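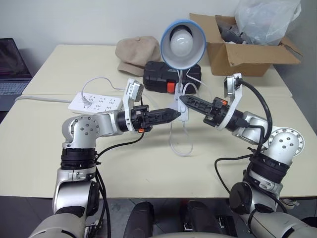
How many demonstrations do we need before we train anything?
Plan on 50 clean ones per task. Last term the Marach group handed in 65, and more than 32 of them showed the arms hesitating, so the policy learned to hesitate, beautifully.

Handout 4: Two Arms, One Cable
Pedcombe Robotics Workshop, November
Instructor: Hanane Bennani. Lab hours: Ebuka Odukoya, from 4 p.m. until he gets hungry.

Rigid objects have spoiled you. A block stays the shape it was when you planned the grasp. A cord has no such manners, and everything we handle from now on has a cord.

Before you record
Home both arms. Check both wrist views on the laptop. Lay the object down differently each time, and I mean differently - turning it by the width of a fingernail doesn't count as variety.

Picking a grasp point
Grab the stiffest part you can reach. On a lamp that's the clip or the base. On wired earphones it's the inline remote, which is small but at least holds its shape. Come in with the fingers open wide and on either side of it, then check that no stray loop of cable is under a fingertip before you close.
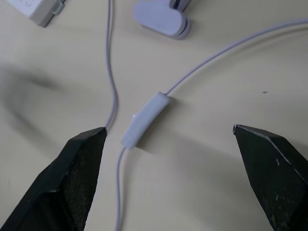 Close slowly. If you catch the cable along with the part, open, back off and start the episode again. Don't save it and call it "recovery data." Ibsa Gebru has read that excuse in 46 lab reports and is no longer moved by it.

For next time
Bring your episode log and one paragraph on your worst grasp. Name the failure plainly: missed, slipped, snagged, or operator was looking at phone. Piretti and Zervas groups swap logs and grade each other, politely. Late logs go to Ebuka, before dinner.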